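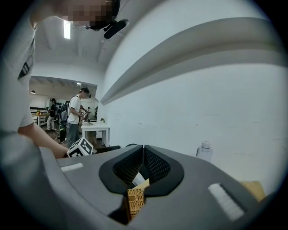 Oana Rusu

Quand Valentin Pîrvu a repris l'atelier de reliure de la rue des Tanneurs, il a trouvé dans l'arrière-boutique une presse à percussion, deux cousoirs et un registre de commandes qui s'arrêtait au milieu d'une page. La dernière ligne indiquait seulement « Missel, dos à refaire, client pressé ». Il n'a jamais su si le missel avait été rendu.

Il reçoit en fin de matinée, entre deux encollages. Il a appris le métier à Iași, chez un relieur de bibliothèque nommé Grigore Bogdan, puis il est venu en France pour un remplacement qui devait durer un hiver. L'atelier s'appelle Ilie, du prénom de son grand-père.

« Chez Bogdan, on ne faisait pas de beaux livres, raconte-t-il. On faisait des livres qui tiennent. Des annuaires, des revues de chimie, des thèses. La toile était grise ou bordeaux, selon ce qui restait. J'ai cousu pendant un an avant qu'il me laisse toucher à une couverture. »

De cette période, il a gardé une vitesse de travail que ses clients remarquent et une méfiance pour le cuir. Il en utilise, mais il préfère la toile et le papier, moins chers et plus faciles à réparer. Environ la moitié de ses commandes viennent de particuliers : livres de cuisine annotés, dictionnaires dont les cahiers se détachent, bibles de famille. Le reste vient de mairies et de paroisses des environs qui font reprendre leurs registres.

Les registres l'occupent surtout en octobre, quand les secrétariats ont rouvert leurs armoires et voté les petites dépenses de fin d'année. L'automne dernier, une commune lui a confié 116 volumes d'état civil et de délibérations. Il les a gardés cinq mois. Certains n'avaient besoin que d'un dépoussiérage et d'une charnière neuve. D'autres avaient pris l'eau dans une cave, et les feuillets collaient par paquets.

« Un registre mouillé, il faut le laisser tranquille, dit-il. Les gens l'ouvrent tout de suite, ils mettent un sèche-cheveux dessus, et là les pages gondolent et se déchirent. Il faut des buvards, du poids, et changer les buvards. Le matin et le soir. Ça prend le temps que ça prend. »

Il travaille à la colle d'amidon pour les papiers anciens et la prépare lui-même, au bain-marie, pour quelques jours au plus. Elle tourne vite en été. Les colles vinyliques, il les réserve aux ouvrages récents, et il grimace quand on lui apporte un livre réparé au ruban adhésif. L'adhésif jaunit, la colle migre dans la fibre, et il faut parfois une journée pour retirer une bande posée en dix secondes.

Le tarif est la question qui revient le plus souvent au comptoir. Pour un petit format à recoudre et à remettre dans sa couverture, il demande 40 euros. Une reliure complète coûte nettement plus, et il établit un devis écrit après avoir démonté un cahier. Il lui arrive de déconseiller le travail. « On m'apporte un roman de poche qui vaut deux euros. Je le dis. Si la personne y tient, parce que c'était le livre de sa sœur, je le fais. Mais je le dis d'abord. »

Depuis deux ans, il n'est plus seul à l'atelier. Anisa Ngau y passe quatre demi-journées par semaine. Elle était correctrice dans une maison d'édition scolaire et s'est formée aux cours du soir. Elle s'occupe de la couture, des gardes et des papiers à la colle, qu'elle fabrique dans l'évier du fond et met à sécher sur des fils tendus au-dessus du couloir.

« J'ai passé vingt ans à lire des livres sans regarder comment ils étaient faits, explique-t-elle. Maintenant c'est l'inverse, je regarde le dos, les nerfs, le sens du papier, et j'oublie de lire le titre. »

Le sens du papier est un sujet sur lequel elle s'étend volontiers. Une feuille se plie bien dans une direction et mal dans l'autre, et un livre monté à contresens ne s'ouvre jamais à plat. Beaucoup de livres imprimés aujourd'hui le sont, dit-elle, faute de place sur les machines. Pour vérifier, elle courbe la feuille sans la plier et sent de quel côté elle résiste. Elle fait faire l'exercice à tous les stagiaires.

Les stages ont lieu par groupes de six, dans la pièce sur rue. On y apprend à coudre un carnet en une matinée, et ceux qui reviennent passent au livre cousu sur rubans. Valentin Pîrvu ne voulait pas en organiser au départ. Il craignait d'y perdre du temps, et il reconnaît que la première session a été pénible : le fil était trop fin et les aiguilles mal choisies. Aujourd'hui, les stages paient le loyer des mois creux.

Le matériel reste le point difficile. Les fournisseurs ferment ou réduisent leur catalogue. La toile qu'il employait pour les registres venait de Tindden, une petite manufacture qui a cessé ce modèle l'an dernier. Il a racheté les derniers rouleaux et cherche un équivalent qui ne déteigne pas. Pour le carton, il s'est entendu avec un autre relieur, Yaroslav Stelmakh, installé à une heure de route, afin de passer commande ensemble. Le minimum de livraison est de 3 000 feuilles, beaucoup trop pour un seul atelier.

« On se partage la palette dans sa cour, avec deux camionnettes, dit Valentin Pîrvu. S'il pleut, on bâche. Le carton humide, on peut le jeter. »

Stelmakh fait surtout de la boîte et de l'étui, et les deux hommes se renvoient des clients. Ils ont envisagé de louer un local commun, puis abandonné l'idée après avoir visité un entrepôt trop froid pour la colle. Ils en reparlent de temps en temps.

À la question de la transmission, il répond sans détour. Il n'a pas d'apprenti et n'en cherche pas pour l'instant, car il ne pourrait pas le payer à temps plein. Il préférerait qu'Anisa Ngau prenne davantage d'heures. Elle hésite encore, à cause du dos, et parce qu'elle aime garder ses matinées de fin de semaine pour ses propres papiers.

Vers midi, une cliente entre avec un atlas dans un sac en plastique. La carte dépliante est fendue sur presque toute sa longueur. Il la pose à plat sur la table, passe le doigt le long du pli et demande si elle en a besoin avant Noël. Elle dit que non. Il note son numéro dans l'ancien registre de commandes, sous la ligne du missel et toutes celles qu'il y a ajoutées depuis.

L'atelier Ilie est ouvert l'après-midi, et le matin sur rendez-vous. Les inscriptions aux stages de couture se font sur place.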